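Weekend Building Club Leader Wanted

Do you love plastic bricks, and do you like kids who love them even more? Ivell Library is looking for a leader for our Saturday building club, starting in October. We meet for two hours in the upstairs room and it gets loud - in the best way!

You'll set a theme each week, help new builders settle in and keep the sorting bins under control. No teaching degree needed. Pay is $30 a session.

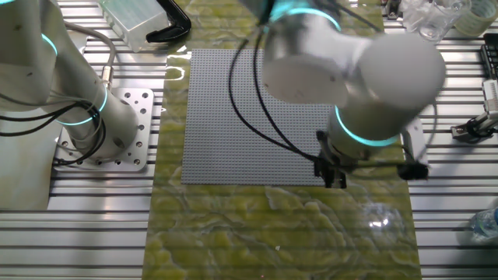

A large gray baseplate, ready for building.

To apply, send a short note to Kerttu Kallio at the front desk.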